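Research technician wanted for a small, slightly noisy cancer biology lab

Hello! I'm Amnuay Suwannarat, and I run a group at the Barnwood building that works on how childhood kidney tumours get going in the first place. We have money for a research technician for two years, full time, and I'd love to fill the post with somebody who enjoys the bench and doesn't mind being asked for their opinion.

A bit about what we do. Kidney tumours in young children often look like bits of developing kidney that never finished the job. We grow tiny three-dimensional cultures from donated tumour tissue and from healthy tissue, and we compare which genes are switched on in each. We have 203 frozen samples in the collection so far (all consented, all anonymised before they get to us), and most of them haven't been grown up yet. That's where you come in.

Your week would be a mixture. There's a lot of tissue culture, I won't pretend otherwise: thawing, feeding, splitting, freezing down again. There's RNA extraction and library prep, some staining and microscopy, and a fair amount of keeping our sample database straight. It has 3,587 entries and at least three different people's ideas about how to write a date. If you've ever tidied up somebody else's spreadsheet and felt better afterwards, we'll get on.

You'd work most closely with Jirayu Ratanaporn, our senior postdoc, who set up the culture protocols and will train you on all of them. Jirayu is patient and very thorough, and will make you label the lids as well as the tubes. You'd see me most days too. I still have a bench and I still use it, though I'm told I take up too much of the hood.

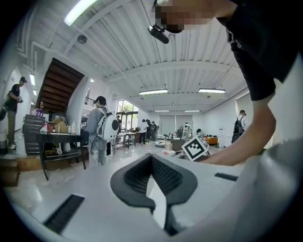 Hands-on work in progress, black T-shirt and all.

There are eight of us at the moment, counting two PhD students and me. We share the floor with the Tanasarn group, who work on blood cancers and have the better centrifuge. We have a joint meeting with them where people show half-finished data and nobody is allowed to be rude about it. Technicians present as well, if they want to, and they go on papers when they've done the work. I feel quite strongly about that last bit, having started out as a technician myself.

What I'm looking for

A degree in biology, biochemistry or something close, or the same sort of knowledge picked up on the job. I mean that second part, so please don't be put off if you came in by another route.

Some experience of mammalian cell culture. A final-year project is fine. If you've only done cell lines and never primary tissue, that's fine too, we'll teach you.

Good notes. I'd take someone who writes everything down over someone who has used every kit going.

A willingness to do the occasional late pick-up. Tissue comes when surgery finishes, and now and then that's seven in the evening. You get the hours back.

It would be lovely if you'd used R or done any sequencing prep, but I won't hold it against you if you haven't.

The practical bits

The post is funded by the Braltovau fellowship scheme for two years from the start date, and I'll be applying to extend it well before it runs out. Pay is on the technical staff scale and depends on experience. I can send you the current bands if you write and ask. Part-time at four days a week is possible, and so is a slightly odd working pattern if you have children or a long train journey. The building has step-free access, a bike store and a canteen that does a decent soup.

The work involves human tissue, so you'll need a hepatitis B jab (we arrange it) and a short training course in your first fortnight.

How to apply

Send me a CV and a letter of no more than a page. In the letter, tell me about one experiment that went wrong and what you did next. I read all of these myself and it's my favourite part. Two referees, please, and I won't contact them without checking with you first.

The closing date is 28 February 2019. Interviews will be informal, with a tour and a chat with the students while I'm out of the room. If you wrote to me in December when the post wasn't confirmed yet, please do apply again, as I'd like to see your letter alongside the others.

Questions before then are very welcome. Put "Brodik post" in the subject line (it's our project name, and my inbox sorts by it) and I'll get back to you.

Amnuay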